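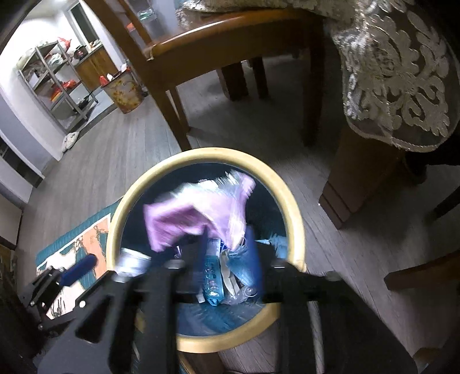 Hand-Held Gripper Project: Report from the Home Build Group

The Heda Workshop is pleased to report on the progress of its home build group, which has been developing a low-cost hand-held gripper for recording household tasks. The recordings are used to train a small robot arm that stands on the shared bench at the workshop. The present round of work concerns the sorting and disposal of household waste, a task selected by members at the December planning meeting.

The project is led by Randi Aasen, who designed the jaws, and by Rosaura Agudelo, who is responsible for the recording software and for the written instructions issued to members. All parts can be made with the tools available in the workshop. The jaw plates are cut from black sheet stock and slotted to reduce weight. The handle is a plain tube with a foam sleeve of the kind sold for bicycles.

The current version is known within the group as Rantala. It replaces an earlier design in which the jaws were driven by a cord and did not close evenly. In the new version the two sides are linked, so that they meet at the center whenever the trigger is pulled. Members who still hold the earlier version are asked to return it to the workshop, as the bolts and brackets can be used again.

Waste was chosen as a subject for practical reasons. Most of our earlier recordings were made with cups, wooden blocks and other firm objects that keep their shape when gripped. Household packaging behaves quite differently. Plastic film folds and slides, a thin wrapper lies flat against the cloth, and a carton may give way on one side only. An arm trained on blocks alone performed poorly when it was offered an ordinary bag, and the group agreed that the recordings should include more of what is found in a home.

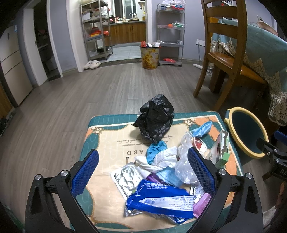

Members making recordings at home are asked to observe the following points. Use clean packaging only, and leave out glass, batteries and anything with a sharp edge. Masks, gloves and tissues must be unused. Set the items down at random and allow some of them to overlap. Move one item at a time to the bin, release it fully, and bring the jaws back over the table before reaching for the next. Should an item fall to the floor, continue recording and pick it up with the gripper if this can be done safely. Dropped items are useful to the software and should not be edited out.

Furniture need not be moved for a session, and floor coverings may remain in place. The group would in fact prefer rooms as they are ordinarily kept — recordings made on a bare bench have proved to be of limited value. Good daylight or an even ceiling light is sufficient.

The collection now holds 287 recordings, of which 34 have been set aside for a second review because the jaws were out of view at the moment of release. Ms. Agudelo has asked that the camera bracket be checked before each session. If it has turned on its mount, loosen the clamp, straighten the bracket and tighten it again by hand. A wrench should not be used, as two of the printed clamps have cracked under excess force.

Files are to be placed in the Collemix folder under the member's initials. Members without a suitable connection may bring them to the workshop on a memory card. Please do not rename the files, as the software matches the video to the jaw position by file name.

Replacement pads for the jaw tips are kept in the second drawer beneath the drill press. Worn pads should be exchanged when the texture can no longer be felt with a fingertip. Requests for other parts should be sent to Ms. Aasen in writing, with the version of the gripper stated.

Recordings for this round will be accepted until 1 Oct 2024. The workshop bench will remain reserved for the arm until the review is complete, and members who need the bench for other work should speak to Ms. Aasen in advance.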